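1 Dec 2023

Spent the day on the bench rules for the brick sorting cell. The draft I inherited from Siebe runs to 40 clauses, and a good third of them say the same thing in different words. Mieke wants a version she can hand to a new operator at Prakberg by February, so anything that can't be checked by looking at the table or the log is going out.

Started with clause 4, object state. Siebe's text says bricks shall be "placed naturally." Two operators will read that in two ways. One tips the box out, the other sets every brick studs up because that is how bricks look in their head. Studs up is the easy case for the grasp planner and we already have too much of it. New wording: pieces are released by hand from a low height and not turned afterward. A piece may lie on its side, upside down or studs up, and the operator does not correct it. 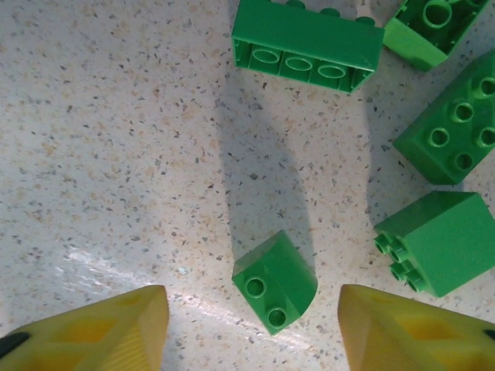

I also struck the sentence on spacing. It asked for a minimum gap between neighboring pieces, which made sense for the old suction tool and makes none now. Replaced it with a rule on the log: if the fingers touch a second piece during an approach, the attempt is marked as contact, whether or not the grasp goes on. Ok-hee objected that this will push our contact rate up. It will. The rate was low before for the wrong reason.

Same-color groups stay in. Valter wanted them removed as unrealistic, but green against green is where the segmentation loses its edges, and I would like that failure on record under a rule that allows it.

Lunch at the desk. Wrote to Desmet again about the e-stop labels. Second message, no reply.

Afternoon on clause 9, two-arm work. The present rule is that only one arm may be over the bins at a time, and the other holds position outside the bin area until the first has opened and retracted. I tested the wording on Helmi, who hasn't run this cell. She asked what "outside" means and whether height counts. Fair question. It now reads: no part of the waiting arm, cable included, may be above any bin, at any height. The cable part is new. A slack loop reaches further than people expect when the elbow comes up, and the collision model knows nothing of cables. 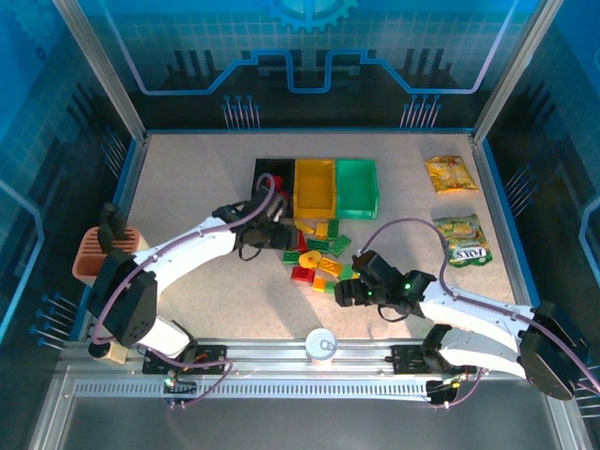 Bin order was the other loose end. The Wellholm procedure fixes it as black, yellow, green from left to right and treats any other order as a fault. I am keeping the fixed order for acceptance runs only. For everything else the order goes in the run header and may vary. A policy that learns "left" when we meant "black" is no use to anyone, and with one order we would never find out.

Speed cap stays at 300 mm/s with a person at the rail. No discussion on that one.

Valter raised distractors – items on the table that are not part of the task. Agreed to allow them, provided they stay put for the whole run and are listed in the header. Food packaging is fine if sealed. I don't want crumbs in the rail.

Remaining points before I send the draft to Mieke:

- Clause 12, stopping. An operator who reaches in stops both arms first, even if only one is moving. Pausing the script does not count as a stop.
- Clause 14, printed pieces. Identify them by shape and body color. Print wears, and it may well be upside down to the reader, so a number such as 119 goes in the notes field only.
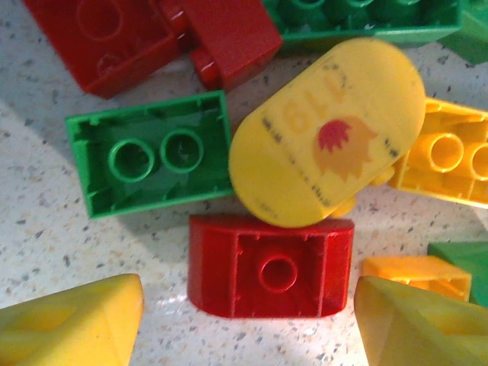 - Clause 15, stacked pieces. Take the upper piece first. If the lower one shifts, log it and carry on without resetting the pile.
- Clause 17, glare. Lamps are not to be moved within a session. Siebe's limit value has no source, so I am asking him where he got it.
- Annex A. Still says Drokiretti on the title page. Replace with the cell name.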